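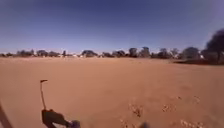

The Gukorton ground has to be checked before every event weekend and again after any heavy rain. The checklist covers the open ground, the tree line and the way in from the Mansilla road. Start on the open side and work toward the trees. The big dark tree at the far right of the line is the reference point for all comments, so write "left of big tree" and a distance in paces. The low pale structure among the trees on the left is outside our agreement. Leave it alone and don't list it.

Mark each line OK, FIX or N/A. A FIX needs a comment.

## Part A – Access

- [x] Gate opens fully and stays open on its hook. OK
- [x] Gate chain and Brellel padlock. OK. *Stiff. Oiled and left closed.*
- [ ] Entry track clear for a loaded trailer. FIX. *Branch down on the second bend. Two people can move it.*
- [x] Emergency route kept separate from visitor route. OK
- [ ] Site address board readable from the road. FIX. *Faded. Same comment as in January.*

## Part B – Tree line

- [x] Walk the full length, looking up for hanging limbs. OK
- [x] No tents or vehicles planned under the big tree. OK. *Plan shows the nearest pitch 56 feet out from the trunk. Keep it there.*
- [ ] Scrub cut back where the rope line goes. FIX. *Only the left half has been done.*
- [x] Wasp or ant nests. OK
- [x] Litter along the base of the trees. OK. *One bag, taken away.*

## Part C – Open ground

Walk this in straight lines, 6 paces apart. Go slower on the rough part in the middle. Small holes are easy to miss at noon, so early or late in the day is better for this part.

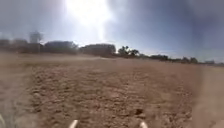
*Page last changed: Aug 12, 2024*

- [ ] Holes and divots. FIX. *Small dark hole in the broken soil. Depth not checked. Probe it, fill it, tamp it and look again the next morning. If it has opened up again, treat it as a burrow and call the Wamer office before doing anything else.*
- [ ] Surface even enough for foot traffic. FIX. *Band of lumpy soil through the middle, with shallow dips. Drag it once with the chain harrow – twice if the clods are hard.*
- [x] Smoother ground toward the far side. OK for chairs and tables.
- [ ] Dust. FIX. *Ground is dusty. Book the water tank for the morning of setup.*
- [x] Glass, wire, old stakes. OK. *Nothing found on the lines walked.*
- [x] Soft spots under a boot heel. OK

## Part D – Before signing off

- [x] First aid point chosen and marked on the plan. OK
- [ ] Rope and stakes in the shed. FIX. *7 stakes short. Brellel sells them singly.*
- [x] Phone signal at the gate and at the tree line. OK. *Weak at the trees, texts go through.*
- [ ] Copy of this sheet in the gate box. FIX. *Box was full of old ones. Clear it out first.*

**Result:** not ready for the public. The hole and the lumpy band must both be done and rechecked before stakes go in. The address board can wait until after the event, but please order it this time.

Recheck Part C only. The other parts stand unless it rains.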